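Best way to store dahlia tubers over winter in a house with no basement?

Posted by Orest Antoniuk, July 18, 2020

I know, I know, it's the middle of summer and I'm already fretting about winter. But I lost nearly all my dahlias last year and I want a plan this time! I dug them up in October after the first hard frost, hosed them off, and packed them in a cardboard box with newspaper in the hall closet. By spring most of them had shriveled up like old ginger and a couple had gone to mush. We have no basement, just an attached garage that isn't heated, and a crawl space I refuse to go into (spiders). Our winters get cold enough that the outside spigot freezes if I forget it. I've got 15 plants this year, mostly big red ones from the Stidholm catalog, and I'd really hate to buy them all over again. What do you folks do?

Nokuthula Makhubela

Oh, I feel for you, the ginger look is so sad! Your closet was too warm and too dry. What you want is somewhere that stays cool but never freezes, so mid 40s is great and anything up to 50 will do. I'd try the garage, on the wall it shares with the house, up on a shelf and off that cold concrete. Get a cheap thermometer and leave it there for a week or two before you trust the spot.

As for packing, I gave up on newspaper years ago. I let the clumps dry for a day or so in the shade after washing, then bury them in barely damp vermiculite in a plastic tub with the lid set on loosely. Then I check them once a month. If they look wrinkly I mist them a little, and if one has a soft spot I cut it out and let the cut dry before it goes back in. Label them too. I write the name right on the tuber with one of those soft pencils, after the year every tag I owned faded and I planted a whole bed of Hosseinzadeh pinks where the yellows were supposed to go. My mother-in-law still brings it up.

One more thing, don't seal the lid tight. I did that my first winter and opened it up to fur.
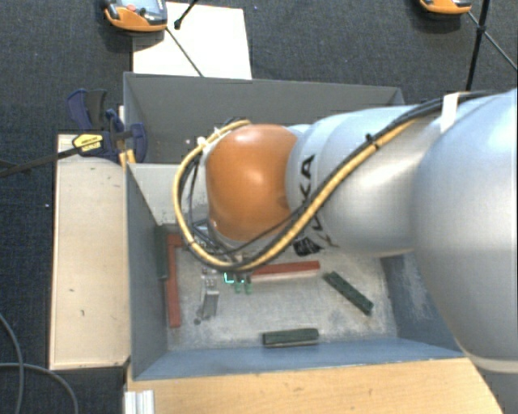 Should the clumps be divided in the fall or in the spring?

Spring is easier if you're new to it, since the eyes have started to swell by then and you can see where to cut. Fall clumps take up more room, but they dry out slower when they're left whole.

dundden_gardener

i just leave mine in the ground with a big pile of leaves on top and a tarp. works fine here but we hardly get a freeze so maybe dont listen to me. my sister wraps hers in plastic wrap one by one and swears by it, looks like a lot of work to me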